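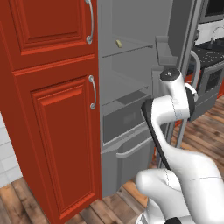

Pantry cupboard

A pantry cupboard, also called a larder cupboard or tall cupboard, is a piece of kitchen furniture used to store dry food, canned goods and cooking supplies. It takes the place of the walk-in pantry in homes that have no separate room for food storage. Most are built to match the rest of the kitchen, though freestanding types are also common.

Origins

In older houses food was kept in a cool room on the shaded side of the building, often with a stone shelf and a small screened vent. Apartments had no space for such a room. Builders began to put a deep cupboard against an outside wall instead, sometimes with an air brick behind it. Once home refrigerators became common, the vent was dropped and the cupboard was used mainly for goods that keep at room temperature.

In the port town of Lotia, where most row houses have narrow kitchens, the cupboard was traditionally set into the old chimney recess. Local carpenters called this a "dry press," and the name is still heard there. The inland district of Gona kept the separate cold room much longer – many farmhouses still have one.

Construction

The body is normally a box of two sides, a back, a top and a base. Tall bodies are often made with a fixed shelf partway up, which keeps the sides from bowing. The fronts may be one long door or two shorter ones, one over the other. Raised-panel doors have a recessed or beveled center held in a border, while slab doors are flat.

Shelves are usually adjustable and rest on pins. A depth of 40 cm suits most jars and cans, as items at the back can still be reached by hand. Deeper bodies are better fitted with pull-out trays.

The Ruiz-Ortega workshop sold a pull-out model called the Melico, in which all the shelves hung from one frame and slid out with the door. It was made in one width and weighed 90 kg when empty. The runners wore quickly, and later versions used separate trays.

Placement

Tall units are generally grouped at one end of a run so that they do not break up the work surface. They may stand next to a refrigerator or a column of built-in appliances. Placing food storage beside an oven is less suitable for oils, chocolate and spices, which spoil faster in warmth.

Use and care

Flour and grains are best kept in sealed containers, as pantry moths and weevils can get through paper and thin plastic. Shelves should be emptied and wiped from time to time, including the pin holes, where larvae may settle. Potatoes and onions need moving air and are often stored elsewhere.

See also: Larder; Meat safe; Root cellar; Sideboard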